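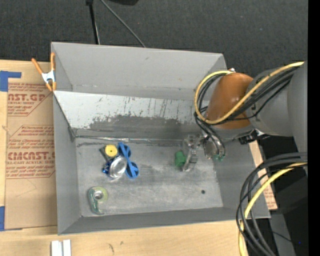
Urquijo Sloped-Back Metal Bin, Gray

Product group: Open bins and trays
Supplied by: Movari, Lutville
Page revised: 8/21/20

The Urquijo is an open metal bin for small mixed items on a bench or tabletop. It has a tall back wall, two side walls and a low front wall. A slanted panel runs across the inside below the back wall and meets the floor along a seam, so items dropped at the rear slide forward to where they can be reached.

Typical contents are desk and workshop odds and ends: tape dispensers, small plastic parts, discs, wrapped pieces. The bin has no dividers. Items that must be kept apart should go in separate bins.

Construction

The floor and walls are gray metal. The slanted panel carries a light coating. The back wall is smooth and has no slots or hooks. The top is fully open – no lid is offered for this model.

Surface wear

The coating on the slanted panel is a wear surface. With regular use it picks up thin dark scratches and chips on the upper part, and the lower part can rub through to a dark gray patch with a ragged edge. The floor scuffs and takes on cloudy smears. Wear of this type is not covered by the warranty and does not change the capacity of the bin.

The strip along the floor seam may wrinkle over time. Replace it if it lifts, as flat items can catch under a loose edge. Replacement strips are sold in packs of 20.

Placement

Set the bin on a flat, level surface with the low wall facing the user. It can stand directly on a wooden tabletop. The base has no feet, and Movari recommends a thin mat on finished wood.

Cleaning

Empty the bin before cleaning. Wipe the floor and walls with a damp cloth and mild soap, then dry. Do not use steel wool or scouring powder on the slanted panel. Adhesive left by tape can be removed with a plastic scraper.

Ordering

Minimum order: 2 bins
Warranty: 2 years, material and welds
Optional: seam strip pack, bench mat

Orders of more than 300 bins are quoted separately by Begoña Sotomayor in the Lutville office. The uncoated version was withdrawn in December and is no longer stocked. Seam strips for that version remain available and are the same part – order them from the accessories page under Rurnum.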